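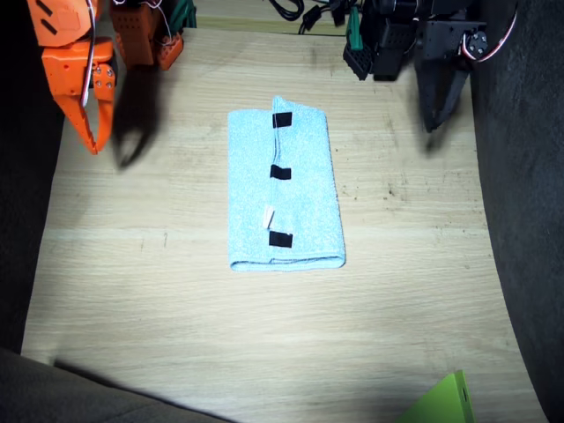 Weltport Home Forum Household New posts Search Log in

Towels became stiff after moving, softener yes or no?

Posted by lindenhof_3 on 04/09/2020
6 replies 393 views

Good evening to all. English is my second language (for some of you also, I think), so please ask if something is not clear.

We moved to a new town in spring. In the old flat the water was very soft and we never thought about laundry. In the new one the kettle becomes white inside in two weeks, and our towels have changed completely. They dry on a rack in the bedroom and afterwards I can stand the small ones on their edge. They also do not take the water well any more. You rub your arm and the water only moves to another part of the arm.

The machine is six years old and came with us, so it is the same machine as before. The detergent is also the same, Prasaleo powder, the one for colours. I wash towels at 40 degrees with the normal programme. We have no tumble dryer and no room for one, and the balcony belongs to the upper flat, which I still find strange, but this is how the house was built.

My mother-in-law says I should use fabric softener, a full cap each time. My wife says softener is exactly what destroys a towel. They have both stopped discussing it with each other and now they discuss it with me. What do you do? I would like to keep these towels, because they were not cheap and they are not old.

Share Reply

tramline
Your mother-in-law and your wife are both a little bit right, which will not help you at dinner. Softener makes the towel feel nice in the hand, but it leaves a thin coating on the cotton, and the coating does not like water. So you get a soft towel that dries you badly. After many washes the coating builds up and then it is not even soft.

I stopped with softener two years ago. In its place I put white vinegar in the softener drawer, 50 ml, no more. The towels do not smell of it when they are dry. Wash the first time with vinegar only and no powder, at 60, to get the old rest out. Then go on as normal.

And use less powder! Most people I know use double of what they need.

Share Reply

old_washhouse
I must disagree with the last line above. In soft water, yes, everybody uses too much. But the question is about hard water, and with hard water you need more detergent, because a part of it is used up by the lime before it even meets the dirt. On the back of every packet there is a small table with soft, medium and hard. If lindenhof_3 has kept the dose from the old flat, then he is washing with too little, and the grey stiff feeling comes exactly from this.

I worked for a long time in the laundry of a guest house called the Udon (six rooms, very many towels) and the water there was terrible. We did not use vinegar. The mechanic who came for the machines did not want it near the rubber seals, and I have listened to him, because he was the one who changed them. We used citric acid now and then in the empty machine, and for the towels the right dose of powder and 60 degrees. The towels were never like from a magazine but they dried the guests.

You can find the hardness of your water on the page of your water supplier. Please look there first, before you buy anything.

Share Reply

marzipan_und_meer
I want to say something about the drying, because the wash gets all the attention and the rack gets none.
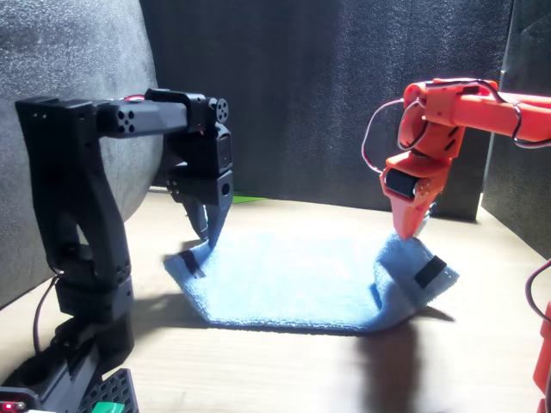 A towel that dries in still air goes hard, also in quite soft water. The little loops are pressed flat by the spinning, and if nothing moves them while they dry, they stay flat and stick to each other. Outside the wind does this work, and in a dryer the drum does it. In a bedroom you have to do it with your own arms. Before I hang a towel I take it at two ends and snap it hard, perhaps ten times, until the arms complain. If it is still heavy I put it first on a table and pull it straight, with one end held and the other end held, like the light blue one there, where the ends are up and the middle is lying flat on the wood. For a terry towel this pulling is useful because the hems shrink more than the middle and you get the wave along the border that everybody hates. Then I snap it again and hang it over two bars of the rack, never folded over one. When it is dry I rub it against itself for a moment, as if I would wash it by hand. It sounds like much work but for the towels of two people I need less time than for making tea.

I do use vinegar also, my seals are fine so far.

Share Reply

tramline
@old_washhouse, I accept the point about the dose, I wrote too quickly and I was thinking of my own water, which is medium. But on the vinegar I stay where I am. It is a small amount and it is mixed with many litres of rinsing water before it reaches anything. A guest house machine runs all day, a household machine perhaps three times in the week. I do not think one can compare it.

@marzipan_und_meer, I also snap them, but ten times? My neighbours below would come up. I do it in the bath, with the door closed.

One more thing for the first poster. What spin do you use? At 1400 the towels come out almost like cardboard already. With 1000 they need longer to dry but the loops are less flat. In a small bedroom the longer drying is of course not ideal, you must open the window.

Share Reply

pfennigfuchs
Please do not dry towels in the bedroom with a lower spin in autumn. We did this in our first year here and in October we had black spots behind the wardrobe. The landlord said it was our fault and I am afraid it was. I would prefer a hard towel to a wet wall. Spin as high as the machine can, and then shake, as was said before.

My own solution is less noble. Every second week I carry all the towels to Akinola, the launderette behind the station, already washed and spun at home. I only pay for the dryer. Half an hour in the big drum and they are like new, and I sit there and read. It costs less than the softener which I used to buy. In between I wash them at home and they become a bit stiffer, but it does not go as far as before. Perhaps there is something similar near you. Do not take the hottest setting, the cotton gets thin from it and you see it in the filter.

About softener I have no opinion. My sister uses it for everything and her towels are like a cat, but when I visit I bring my own.

Share Reply

lindenhof_3
Thank you all, this is far more than I expected. I have looked it up with the water supplier as old_washhouse told me, and we are in the highest group, "very hard". On the Prasaleo packet there is indeed a table. I have never read it in my life. For very hard water it gives nearly double of what I put in, so for now I have gone up with the dose and to 60 degrees, and the vinegar must wait. (My wife is for the vinegar. I did not know that we had so much vinegar in the house.)

I have done one load like this. I snapped every towel before I hung it, and our dog has left the room. The hand towels are clearly better, they bend now. The two big bath towels are a little better at the edges and in the middle as before, so I think there is still old detergent or lime inside and it needs some more washes. They take up water faster than last week, this I tested with a spoon.

The spin I leave high, because of the wall. We have an outside wall exactly behind the rack and now I go and look at it every evening. The idea with the launderette I like very much, but the nearest one is two bus stops away and I have to find out if they let you use only the dryer.

One question remains for old_washhouse: how often did you put citric acid in the empty machine, and did you do it cold or warm? I have read both and the two websites were equally sure.

Share Reply

Household Previous thread Next thread Back to top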